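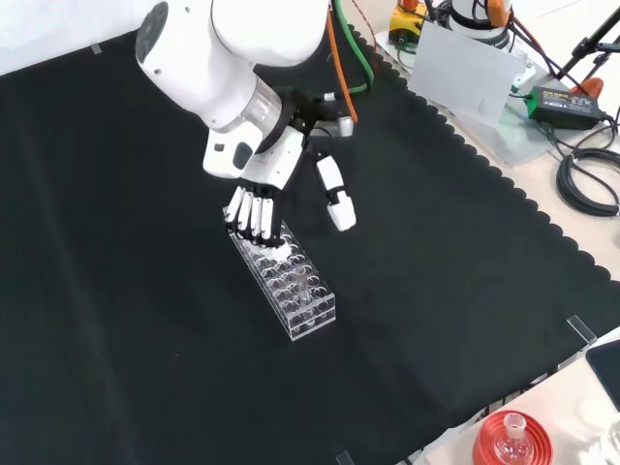 Mujić wrote that the board got it right and the Mazurek sentence should stay as it is. Four people lost their savings in that fire.

husari_fan: It's 170 months for a first offense. I'd call that too long.

ornmont_resident: The judge followed the guidelines — read the order.

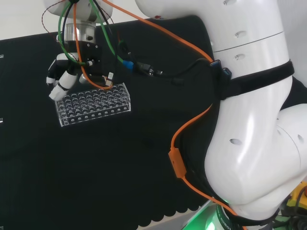 When can he ask for parole again? October, according to the clerk in Modmont.

husari_fan: Then I'll write a letter for him. Suksawat got less for the warehouse job.

ornmont_resident: Suksawat pleaded guilty. Different case.

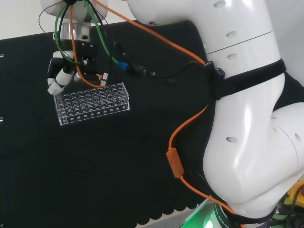 Are the hearings open to the public? Only the first part, and you have to sign in.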